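Smits Releases Revised Specification for Faso Work Surface Panels

NURKGATE, May 2019 — Smits, a manufacturer of coated panels for benches, counters and shop furniture, has released a revised specification for its Faso line. The revision changes the edge sealing method, adds a panel length and replaces the earlier care instructions. It applies to all Faso panels shipped from the Nurkgate plant with the new label. Panels sold under the earlier label remain covered by the earlier specification.

The Faso line is sold to furniture shops, school suppliers and companies that fit out workrooms. Panels are supplied flat, with all four edges sealed, and are cut and drilled by the customer or by one of the regional cutting shops.

Edge sealing

Under the earlier specification, the edge strip was glued after the face coating had cured. The strip is now applied before the final coat, and the coat is carried over the joint. The change came out of a review of customer returns that Smits finished in March. Most of the returns in that review were for lifting at the corners, and nearly all of those panels had been installed next to a sink or a floor drain.

Customers who cut panels on site will still expose a raw edge. Cut edges must be sealed within one working day using the two-part sealer listed in the specification. Panels with unsealed cuts are not covered by the warranty.

Sizes and ordering

A length of 1709 mm joins the existing 1687 mm length. The longer panel was requested by customers replacing older bench tops on steel frames, where the shorter panel left a gap at the wall. Both lengths are stocked in white. Gray and sand are made to order, with a minimum order of 66 panels per color.

Order codes for the 1687 mm panel have not changed. The suffix for edge type has been dropped from all codes, as only one edge type is now made. Open orders that carry the old suffix will be filled with the new panel unless the customer asks otherwise in writing.

"The corner was the weak point, and we had patched it twice with different glues," said Tamsin Nepia, product manager for surface materials at Smits. "Changing the order of the steps took longer to set up on the line, but it let us drop one glue from the process. The price list stays as it is."

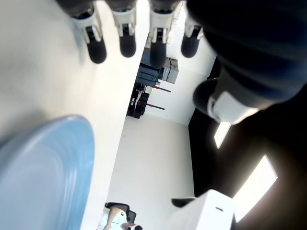

Care instructions have been shortened to a single sheet. Panels should be wiped with a damp cloth and a mild soap. Scouring pads, chlorine cleaners and acetone should not be used. Hot pans and heat guns need a separate pad, as the coating may yellow under repeated local heating. Small scratches can be filled with the repair stick sold in matching colors — the older wax sticks do not bond to the new coat and should be thrown out.

Availability

Panels made to the revised specification are available now from the Nurkgate plant and from the Wustska warehouse. Sample pieces measuring 120 mm on each side can be ordered through regional sales offices at no charge. The full specification, the care sheet and a table of old and new order codes are available on request.

Press contact: Tamsin Nepia, Smits, Nurkgate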